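Print room notebook
April 19, 2024

Pigment trials on the Tastach cotton, continued. Good day! The Wellari binder arrived before lunch, batch 1121, and it's noticeably thinner than the last tub, so I spent the first hour stirring and swearing and then came round to it completely. It goes through the mesh like cream. I'd been dreading the fine lines on the leaf repeat and they came out crisp on the second pull, even the stalks, which have filled in every single time since I started this.

Screens used: 2034 (leaf, fine mesh) and 2039 (big overlapping discs, coarser mesh). 2039 has a pinhole near the top left corner. I've taped it from the back but it wants a proper dab of filler before anyone prints a light ground with it.

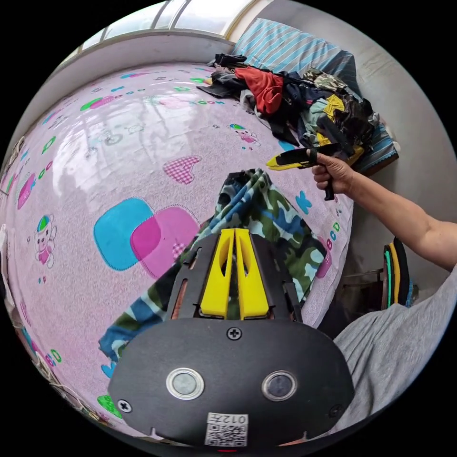 Overlaps are what I really wanted to get to. With the discs, the second colour goes down over the first and I had always assumed I'd have to choose between a muddy third colour and a white gap. Today I tried the blue with a good dollop of white in it over the red, left the red to dry fully first, and the blue sat on top and stayed blue. Lovely flat colour, no bleed at the join. Children's bedding is full of this sort of thing once you start looking, a turquoise rounded square laid over a magenta one on a pink ground, and I want to be able to do it by hand without cutting a knockout for every shape. Two flood strokes and one firm pull seems to be the recipe. One flood left it starved at the far end.

Things that went wrong, for the record. The third length was pinned too tight and sprang back when I took the pins out, so the repeat is out by a thread's width all the way along. It looks fine from across the room and dreadful up close. Also I washed the squeegee and put it straight back to work, and there is a pale streak through four leaves as a result. Dry it properly. I've written that in this book before, I know.

Mimo alphabet set: the artwork is ready but the smallest letters worry me. The counters in the lower case e and a will close up on anything coarser than 2034. I'd like to try them slightly fattened on the outside and opened on the inside, which sounds mad on paper but looked very promising when I did a couple with a brush. If it works we could scatter them right up to the selvedge.
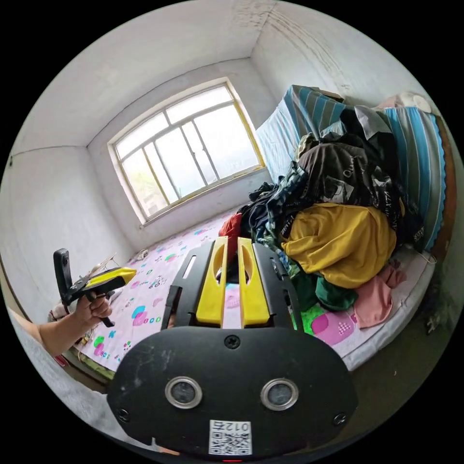 Textiles Department, Besnard Print Workshop

Wash test is set up for the leaf pieces. Warm wash, ordinary powder, no softener, line dried between rounds. Up to 3 rounds before I make my mind up about the binder. Half of each strip has been ironed on the back to fix it and the other half left alone, with the line marked in laundry pen. I'm itching to see the red, as red has always been the first to go chalky in this room.

To do:
Filler for the pinhole on 2039
Re-pin the third length, looser, and check the repeat against the table marks
Mix a smaller pot of the blue and write the recipe on the LID, not on the tape
Fattened e and a on film
Ask stores if the June order of Tastach can come on a roll, the fold marks print through

Leftover blue is on the bottom shelf under cling film. Please use it up, it's gorgeous and it won't keep.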